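Chapitre 4
Parler devant la salle : la cérémonie et ses discours

J'ai organisé ma première cérémonie scolaire à Ganmont, au mois de mai, avec 254 chaises et un micro qui sifflait. Je croyais que tout se jouerait dans le discours du proviseur. Eh bien non ! Ce que les familles m'ont reproché ensuite, c'est l'ordre de passage, les noms écorchés et l'attente debout près des portes.

Dans ce chapitre, je vous propose donc de commencer par le déroulé, cette feuille un peu ingrate que l'on rédige toujours trop tard.

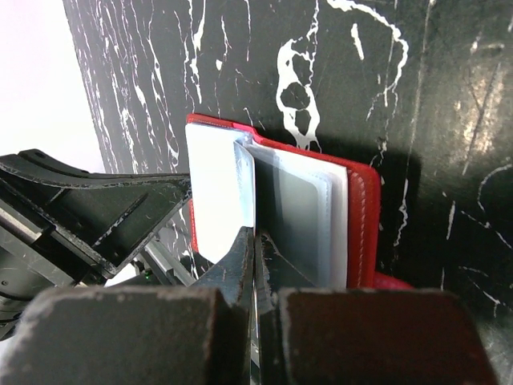
Un bon déroulé tient sur une page. On y note l'heure, la personne qui parle, celle qui la présente et l'endroit où elle attend son tour. Mon collègue Eduard Urban ajoute une colonne pour la prononciation des noms, et je lui ai volé l'idée sans scrupule (il le sait). Au lycée Wike, il a fait lire 173 noms d'élèves en une soirée -- sans une seule erreur, paraît-il.

Vient ensuite la question des hommages. Faut-il inviter un ancien élève, un militaire, un élu ? Je conseille un seul invité d'honneur, prévenu par écrit de la durée de son intervention. 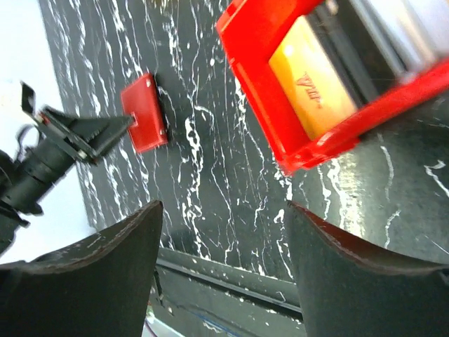 Cinq minutes, c'est déjà long quand on a les pieds serrés dans des chaussures neuves. Nkechi Ezeani, qui a dirigé la chorale de Grarnum, plaçait toujours un chant juste après l'invité, et j'ai vu des salles entières se réveiller à ce moment-là !

Nous étudierons plus loin son programme complet, prévu pour quelque 300 personnes, avec les entrées, les silences et la remise des prix.

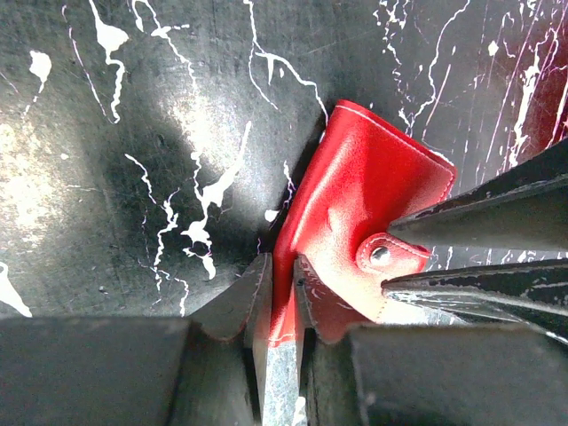 Avant cela, prenez une feuille et notez la dernière cérémonie à laquelle vous avez assisté. Qui a parlé en premier ? À quel moment avez-vous décroché ? Gardez vos réponses sous la main -- elles nous serviront dès la section 4.1, consacrée à l'accueil du public et aux 30 minutes qui précèdent l'ouverture.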